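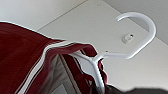

The clothing swap at Vernitz Hall is coming back in June, and I could not be happier about it! If you missed the last one, you bring up to six things you don't wear anymore, you get a ticket for each, and you go home with somebody else's castoffs (I still live in the green raincoat I picked up there). Chiharu Oda, who runs it, told me the one change this time is hangers. Everything has to come in already hanging, like a dark red garment on a plain white hanger, so the sorting tables can go away and we can all flip through the racks like civilized people. Last time I spent most of my morning elbow-deep in a pile of sweaters, so I'm all for it.

Doors open at 10 in the morning and the hall closes up at 4. Chiharu says the first hour is always the wildest, and she'd love it if a few of us came after lunch instead. I make no promises.

There's a repair corner too, run by Reece Furnival and Kyu-ri Won from the Kinoshita sewing shop. They'll do buttons, hems and stuck zippers while you wait, for whatever you feel like putting in the jar. Reece asked me to pass on that they can't take on leather or anything with beading — he said it twice, so I think somebody must have tried. Bring your own matching thread if the color is an odd one. Kyu-ri will also be showing people how to darn a sock, and I have a whole drawer waiting for her.
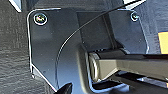
Where the leftovers go

The last swap took in 4,000 pieces, which sounds made up until you've seen the back hallway at closing time. Whatever doesn't find a new owner goes to the Jesanis thrift store on the other side of the river, and Tomoyo Onishi is looking for people with a van or a big trunk to help move it. She has 40 boxes folded and ready, and she wants 60.

Kids' clothes get their own rack by the stage, and shoes are welcome as long as they come in pairs. No pillows, please, and no swimwear. Tickets left over from last time are still good, so go check your coat pockets. I found two of mine in the raincoat.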